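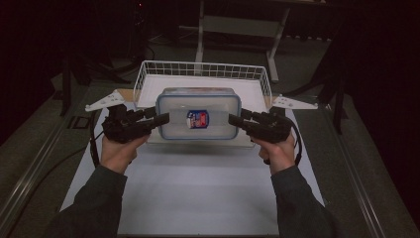
Hirora Extends Replacement Lid and Seal Program to Full Tincombe Range

GAMSIDE, April 2024 – Hirora, a maker of household food storage products, today announced that replacement lids and seals are now sold separately for every current size in its Tincombe range. The program previously covered two sizes. Orders are open to retail stockists and to households, with no minimum quantity for either.

The change follows a review of returns handled at the company's Gamside site. Of 1,984 items sent back under the standard guarantee, 765 had a fault in the lid or seal only, with the base in serviceable condition. Under the old terms the complete item was replaced. Under the new terms the customer receives the part that failed and keeps the base.

Parts covered

The program covers the outer lid, the seal that sits in the lid channel, and the vent plug on those sizes that have one. Each part carries a code that matches the code molded into the underside of the base. Customers who cannot read the base code may measure the outside length and width at the rim and use the size chart on the order page. Measurements should be taken without the lid fitted.

Bases are not included. A base that is cracked, warped or clouded remains subject to the guarantee and should be returned in the usual way.

Changes to the seal

The replacement seal differs from the one first supplied. Wall thickness has been increased at the four corners, where most of the returned seals had split. The profile along the straight sides is unchanged, so the new seal fits existing lids without modification. Closing force is slightly higher for the first few uses.

Seals are supplied dry and should be washed before first use. To fit a seal, start at the middle of one long side, press the seal into the channel with a thumb, and work toward the corners in both directions. Do not stretch the seal to close a gap – a gap means that the wrong size has been ordered. Seals may be washed in the top rack of a dishwasher. Lids should be removed before a container is placed in a microwave oven.

Supply and stockists

Parts will be packed at Gamside and shipped from there to all 155 stockists that carry the Tincombe range. Stockists may order by the single part or by the mixed counter box, which holds lids and seals in the four best-selling sizes. Counter boxes ship flat with a printed size chart. Display stands already in use for the range will accept the box without an adapter.

Su, the company's discontinued line of round containers, is not part of the program. A limited stock of Su lids remains and will be sold until it is used up. No further production is planned. Su seals are not interchangeable with Tincombe seals of any size.

Guarantee terms

Items bought before the date of this release remain under the terms printed on their packaging. Customers with an open claim may choose a replacement part or wait for a complete item. The revised terms will appear on Tincombe packaging from September, when the current carton stock is due to run out.

Order forms, size charts and fitting sheets are available from the Hirora customer desk at Gamside and from participating stockists.

About Hirora

Hirora designs and sells food storage containers, lids and kitchen accessories for home use. Its product lines include Tincombe rectangular containers. The company is based in Gamside.

Press inquiries: Hirora Press Office, Gamside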